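Braltbridge Repair and Reuse Project
Progress report to the Halvorsen Fund, second quarter

Hi Myfanwy,

Sorry this is a bit of a long one, but there's a lot to tell you this time! We've had 174 households sign up since the last report, which is way past what I put in the grant application (I think I wrote 120 and felt bold doing it). Most of them found us through the flyer that went out with the water bills, so that was money well spent.

The evening classes started up again and lamps are still the big favorite. We ran 14 sessions and only had to call off one, when the heating quit. Sewing is slower. People love the idea of fixing a zipper right up until they meet one, and I'd like to split that class into two shorter evenings and see if more of them come back for the second half.

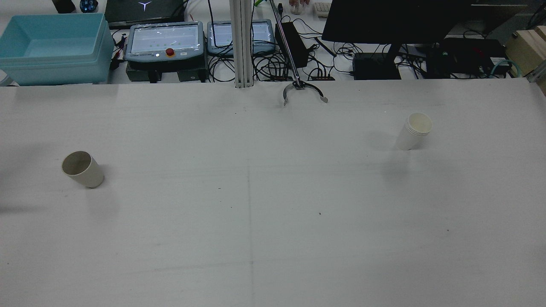 On the money side, we're in decent shape. The tool library cost us $1,225 to set up, a little under budget, and Tradia gave us a discount on the soldering stations after Idris Jarman spent what felt like a whole afternoon on the phone with them. The one thing that went over was insurance. The new policy is about $600 more than the old one and I don't see a way around it, so I've moved that amount out of the printing line. Let me know if you need that on the official form and I'll send it over.

Not everything worked. The Vivex booking system keeps dropping people off the waiting list, and twice we had folks show up with a toaster under one arm and no slot. We squeezed them in, but it made for a couple of very late nights. I'm keeping a paper list next to the door until it gets sorted out.

Next quarter I want to get the bike bench going before the weather turns, and finish labeling the spare parts shelves (we're up to the letter H, don't laugh). We also still need a second person trained on the electrical safety checks, and Idris has two people in mind.

The receipts will come in a separate email, and the next report should be with you in December.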